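4.2 Do stated preferences for countertop materials mean anything?

The literature on kitchen renovation leans heavily on surveys in which people say which surface they would buy. We have doubts about this habit. Saying that one likes stone costs nothing, and the standard questionnaire offers no reason to think about price, upkeep, or the room the stone would sit in. The Bulon survey, which is still the usual starting point, asked its respondents to rank materials by name alone. It then treated the ranking as a forecast of spending. We could find no follow-up that compared the forecast with what those households bought.

Our own study in Zornthorpe was meant to be a modest check. We sent a mail questionnaire to homeowners who had applied for a kitchen permit and received 718 usable replies. Of these, 300 households agreed to share their final invoices. The people who share invoices are probably tidier with their paperwork and perhaps more pleased with how the work went, so we make no claim that they stand in for the rest. Each reply was coded twice, and Hammad Dhanial settled the cases where the two codings differed. Most of those concerned the word "granite," which several respondents used for any hard surface with specks in it. 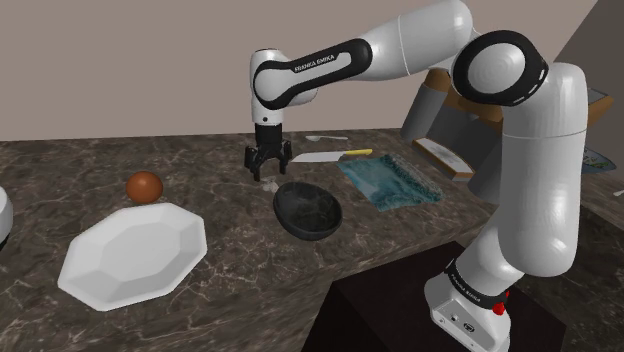

Figure 3. Marble countertop, computer rendering.

Earlier authors have argued that pictures fix the weaknesses of a names-only survey. The Utau group in particular reported that respondents became "more realistic" once images were added, though the paper never says what they were being realistic about. We are not persuaded. A marble countertop in a rendering such as Figure 3 carries no bill and no cleaning instructions, and a respondent who likes the look of it has told us about the look of it. The same objection applies to showroom photographs, which are lit and styled by people with something to sell. If pictures are to be used at all, price should be shown next to them, and the order of materials should be shuffled between respondents. Neither step was taken in the work we reviewed.

The invoices give a less flattering account of stated preference. Among households that ranked marble first, only 29 bought it for any part of the kitchen, and 5 of those used it on a baking station and chose laminate everywhere else. One might answer that these households changed their minds for good reasons, and some surely did. Contractors steer clients, slabs go out of stock, budgets shrink when the plumber opens a wall. But a measure that cannot survive ordinary events of this kind should not be used to predict demand — at least not without a wide margin that few authors bother to report.

Marty's correction, which scales down each stated preference by household income, improves the fit slightly in our data. It does so mainly by lowering every figure, and a flat discount applied to all materials does nearly as well. We therefore leave it out of the models in Section 5.

Contact the corresponding author | Copyright the authors | Back to top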